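# Hand-held gripper trial moves to round two at Urkska

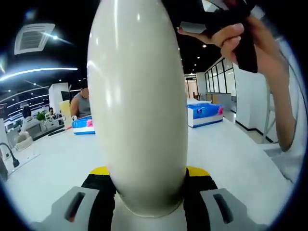

Urkska's automation group has finished the first half of its gripper comparison, and the early numbers have put a spring in everyone's step. Three hand-held gripper tools went through the same set of pick-and-place tasks, and the one the group had pencilled in for last place is sitting on top of the table.

The trial is looking for a single design that can be used two ways: held in the hand while a person shows how a job is done, then bolted to an arm that repeats it. The group has wanted a matched pair like that for ages. Until now it has been recording with one style of jaw and running the arm with another, and the mismatch has shown up every time the arm went for something thin or floppy.

The three entries are the Palma, the Sorum and an in-house design put together by the group's workshop from parts left over after last year's project. Each was given 100 attempts at every task, with operators swapping over so that no tool got all the practised hands. Tasks were ordinary household and office ones: folding a tea towel, pulling a tissue, standing a marker upright in a cup, opening a zip pouch, stacking small cartons and (the crowd favourite) getting the lid off a biscuit tin.

Palma came out in front on four of the six tasks. Its fingers are softer than the other two, and the group had expected them to slide about on anything smooth. They didn't! The tissue pull was the big surprise, with clean single-sheet grabs far more often than either rival managed. It also had the lightest trigger, and operators who had been grumbling about sore thumbs by mid-afternoon stopped grumbling once they switched over.

Sorum won the biscuit tin and the zip pouch, both jobs where you need to clamp down and hang on. It's a lovely solid bit of kit and the jaws close dead parallel, but the weight tells after a while, and the group would like to see it on a counterbalance before anyone uses it for a full shift.

The in-house design didn't win a task outright. It did come second in three of them, at a fraction of the cost, and it's the only one of the lot that can be stripped and put back together with a single Allen key. There's plenty of affection for it in the building, and a second version with a stiffer hinge is already being printed.

Cameras got a look-in as well. All three tools were run with the same wide-angle lens, then again with a narrower one. The wide view was the clear favourite for recording, as it kept hold of the tabletop and the surrounding room even when the tool was tipped well over, and that gave the tracking software something to lock on to. The narrow lens gave crisper detail at the fingertips but lost its place whenever an operator turned quickly. A mid-width lens is on order, and should be here in time for the next round.

One small lesson from the calibration side: glossy benches are a nuisance. Reflections from overhead lights confused the tracking on a handful of runs, and a plain matt cloth fixed it straight away. Teams planning their own recordings may like to pack one.

Round two moves from the hand to the arm. Each gripper will be mounted on the Uritz, the group's six-axis arm, and set going on the same tasks using only what was recorded by hand. The target is 1000 attempts per gripper, spread across day and evening sessions so that changes in the light get a fair go too. The Uritz controller has had its update and the adaptor plates fit nicely, apart from the Sorum plate, which needs its holes slotted by a few millimetres.

The arm runs begin in March. Staff from other floors are welcome to drop in and watch, and the Sunday open session will include a turn on the hand-held tools for anyone keen to try the biscuit tin. Closed shoes, please, and leave your coffee at the door. Full task sheets and scoring rules are on the group's noticeboard page, with the raw results to follow once both rounds are done.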